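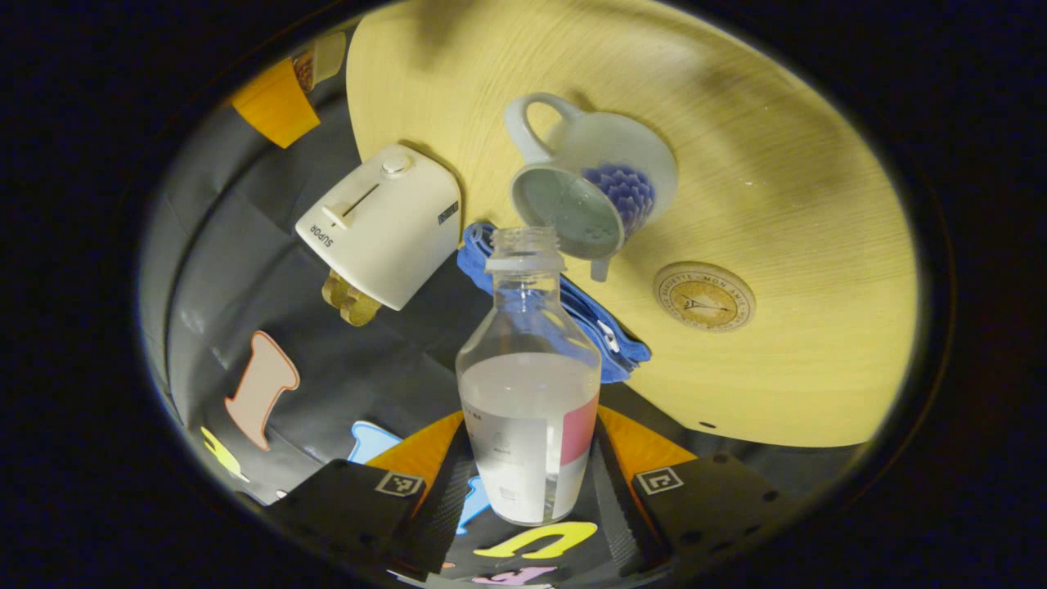 The Small Round Table

I have owned bigger tables. I once had one that seated ten, and I spent most of my thirties walking around it sideways to get to the fridge. What I have now is small, round, pale wood, and it does more work in a day than that old monster did in a year.

It's where breakfast lands. A bottle of something white with the cap off, a mug, a coaster, a blue cloth hanging over the edge, a toy toaster — that's a pretty ordinary collection, and I've stopped fighting it. My friend Milagros Sebastian has a rule that a table should be bare by nine in the morning. I love her, and I have never once managed it!

The mug with the blue grapes is my favorite, and I'd rather lose my good knives. I picked it up at the Kekana flea market in April, from a man who wanted four dollars and took two when I told him I only had the one hook left at home. You can lay it on its side on the table and it stays put (mostly), and I do that more than I should. Tshepo Msimang, who sold dishes for years before he opened his tea place in Tirby, told me white mugs with a little fruit on them always go first. People want their coffee to look cheerful, he figures.

Then there's the coaster. Cork-colored, round, MON AMI printed in the writing around the rim and a tiny drawing of what I've always taken for a tower in the middle. I don't speak French beyond ordering bread, but I like being called a friend by something I put hot cups on. It came in a set. I couldn't tell you where the rest went. Under the couch would be my guess, with the pens.

The toaster belongs to my niece Unathi, and it makes the best toast in the house, by which I mean I've eaten some 200 slices of it and never had to sweep up a crumb. She serves it with great seriousness. You have to say whether you want butter, and there's a wrong answer, and it changes.

If you're shopping for a little table yourself, go round. Corners catch hips, and in a narrow kitchen you'll feel every one. Look underneath before you pay, too, and give the top a good wiggle. I paid 175 dollars for mine, delivered, and my neighbor Nomvula Hlongwane held it steady while I did the screws and told me I was doing them in the wrong order. I was.

As for the cloth, it lives wherever it was last dropped. Milagros folds it every time she visits and hangs it on the oven door, and by lunch it's back on the table with the mug.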